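Subject: Re: [packing-line] What happens to the bench jobs in January
From: Rocío Garrido
Date: October 7, 2022

Eusebio, thanks for putting it in writing. I'll answer for the bench side, and Kalevi can correct me on the Durico schedule. Your message first, for those who joined the list this week.
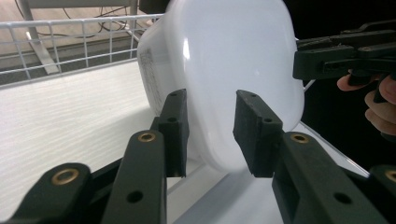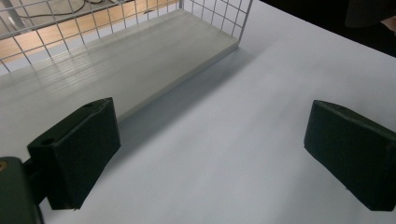
Eusebio Londoño wrote:
> People on second shift are asking me two things. First, are the
> hand gripper sessions training for our replacements? Second, if
> somebody spends half a shift on them, does that half count toward
> the rate? Bartosz was told yes by one lead and no by another.
> I'd also like to know who picks the people. It has been the same
> four names since the start.

On the rate: no, session time doesn't count against anyone. Starting Monday it goes on the time sheet under its own code, 2,109, and the rate is figured on the remaining hours only. Bartosz's sheet is being redone by payroll. If yours looks wrong, send it to me and not to your lead.

On replacements: the recordings go to Akirel, who will use them to set up the two arms going in at the end of the line. Those arms are meant to take over moving containers in and out of the wire baskets. That is a job people do now, so yes, part of the work goes away. Management's number is 60 hours a week across both shifts. They say those hours move to inspection and to the Ollier orders, which are behind. I have asked for that in writing and don't have it yet.

What I can say from doing the sessions myself is that the work is slower than bench work and harder on the wrist – you hold the tool closed longer than you would ever hold your hand closed. I asked for a limit of 1,000 grasps per person per week. Arif Entili wanted 2,000. We settled on the lower number until the end of the year, and he has agreed to look at a lighter grip.

On who picks: so far the leads did, and it went to whoever was standing nearby. From next week there is a sign-up sheet by the time clock. You can take your name off it whenever you like and no lead should ask why.

Still open:
– Pay grade for people who tend the arms. Kalevi thinks it should match the Kołodziej line. I agree, but it hasn't been discussed.
– Whether the grippers stay in use after January, or only come out when a new container shape arrives.
– Who stops an arm when it jams. I'd want that to be anyone on the bench.

Please reply to the list if you can make the Wednesday meeting, and say which shift you're on.

Rocío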